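Open day at the Mestside waterworks
29 January 2024
By the editor, Wudance Walking and Local History Pages

The Mestside works takes water from the Edet at a low weir and supplies the eastern half of Raltesier. It opens to the public once a year. Places on the tour are booked through the town library, and boots with a closed toe are required.

The route follows the water. At the intake there are two screens, a coarse one with upright bars and a fine one that turns slowly and is washed by jets from behind. Leaves are the main load in autumn. In winter it is mostly silt, and the intake can be closed for a few hours after heavy rain while the works draws on its raw water tank instead.

From the screens the water goes to the mixing channel, where a coagulant is added so that fine particles clump together. The dose is set from a jar test carried out on each shift. The clumps settle in long open tanks and the clear water runs off over a notched weir at the far end. Sludge is scraped to a hopper, pressed and taken away by lorry.

There are 6 sand filters, all under one roof. Each is cleaned in turn by blowing air up through the bed and then reversing the flow. We watched one wash from the gallery. The water above the sand turned brown, then grey, and was clear enough to see the bed by the time the valves were changed back. The noise during the air stage makes talking impossible, so the explanation is given in the corridor beforehand.

The old pump hall is kept for its tiled floor and the overhead crane, which still carries a plate giving its safe load as 1000 kg. The pumps in use stand in a plain building next door. Two run and one is held ready. The changeover is by hand, and a log of running hours hangs on the wall.

The last stop was indoors, at the tables, where there was time for questions.

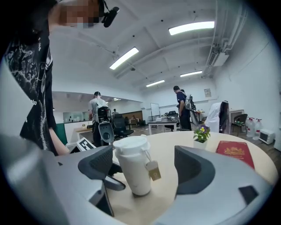
A cup at the table, during questions.

Most of the questions were about hardness. The works does not soften the water, and the figure on the bill is an average over the year. Another visitor asked about the smell of chlorine in May, and was told that the dose goes up as the river warms.

The path back to the bus stop runs along the Edet and was flooded at the lower gate. Use the road.

3 comments | 11 shares

Contact the editor | © Wudance Walking and Local History Pages | Back to top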